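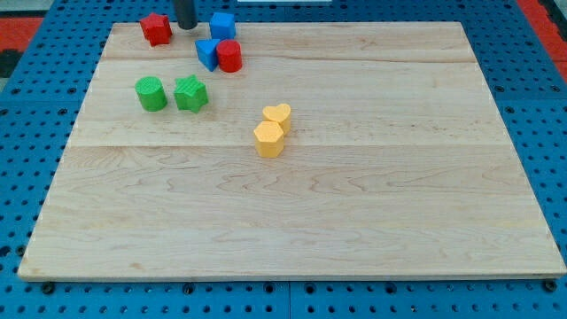

Toy blocks on a light-colored wooden board.

Brovell has issued a second edition of its children's atlas of rivers, and it is reviewed on this blog as part of the spring reading list. The volume runs to 200 pages and is intended for readers up to 12 years of age. Its 14 chapters each follow one river from source to mouth, and the chapter on the Brerby is the strongest. The maps are clear and the text does not talk down to its audience.

Two reservations should be noted. The index omits several towns, among them Sonunton, and the glossary is too short for classroom use. The translation from the Czech, prepared by the Šťastný agency, reads well throughout. The atlas is recommended for school and home libraries.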